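Moved to afternoon shifts, can't work out when to eat

Posted in: Food and everyday health
3 replies

Hauwa Adebisi

I started on the enquiries desk at Sekham in June and my hours are 12 till 8. Before that I always worked mornings, so I had breakfast at six, lunch at midday and tea when I got home. Now I get up at eight, have toast, and I'm not hungry again before I leave. By three I'm starving, and my only proper break is at four. When I get in at half past eight I eat a full dinner and then can't sleep.

I have tried taking lunch with me and having it at four, but then I don't want dinner and end up eating crisps and cereal at ten. I have also tried a big meal at eleven before I set off, which made me feel sleepy on the bus.

We have a microwave and a kettle but the fridge is shared between two floors and things go missing from it. We are allowed to eat at our desks as long as it isn't hot food or anything that smells. I don't have any medical conditions and I'm not trying to lose weight. I just want a routine that works. How do other people on these hours split up their meals?

drisen_pete

You need to eat more in the morning. Toast isn't enough.

Marian K

I did 12 till 8 for four years at a housing office and had the same trouble for the first couple of months. What worked for me was moving the main meal to the middle of the day and treating the evening one as supper.

Up at eight, cup of tea, nothing else. Proper breakfast at half nine, such as porridge or eggs. If you eat at eight you've got too long a gap, and if you eat at eleven you're full on the bus, as you've found.

Small snack at your desk at two. It needs to be something you can put down if the phone goes. Fruit is the easiest, or oatcakes, or a handful of nuts. I used to buy a bag of apples on a Wednesday and keep them in my drawer, which got round the fridge problem.
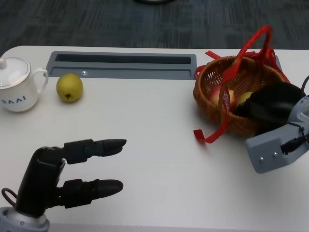
Main meal at four. I mean a real dinner, the one you would have had at home. Cook double the night before and take half in a tub for the microwave. Rice dishes need to be cooled quickly and kept cold, so if you can't trust the fridge get an insulated bag with two ice packs in it. Mine was a Billis one from the market and it kept things cold until my break even in summer. Chilli, stew and pasta bake all reheat well. Jacket potatoes take too long if there is a queue for the microwave.

Then when you get in, soup or something on toast, and nothing after nine. I found I slept a lot better once I stopped having meat and potatoes at that time. It felt odd at first because my husband was still eating his dinner at six, but we got used to it and had a meal together on my days off.

Also watch the tea and coffee. On late shifts it is easy to be still drinking it at seven. I changed to decaf after my four o'clock break. That might be half of your sleep problem.

Amadi_North

Mostly agree with Marian but I couldn't manage on soup in the evening, I woke up hungry at three in the morning. It depends how much you move about. I'm in a warehouse so I split it more evenly: 400 calories or so on getting home, usually a chicken sandwich or an omelette, and a banana at six on my second break.

One thing to ask your manager is whether your break can be moved. Ours was at four too and we got it changed to half four, which made the last part of the shift feel shorter. If you only get the one break it is worth having it a bit later.

I would keep to the same times on your days off as well, at least for the first month. I used to go back to early breakfasts at the weekend and every Monday felt like starting again.

Hauwa Adebisi

Thanks Marian, I'm going to try the half nine breakfast and the main meal at four. I hadn't thought about the tea, I have my last one at half past seven. Will ask about the break as well, although there are only two of us on the desk so I don't think they can move it.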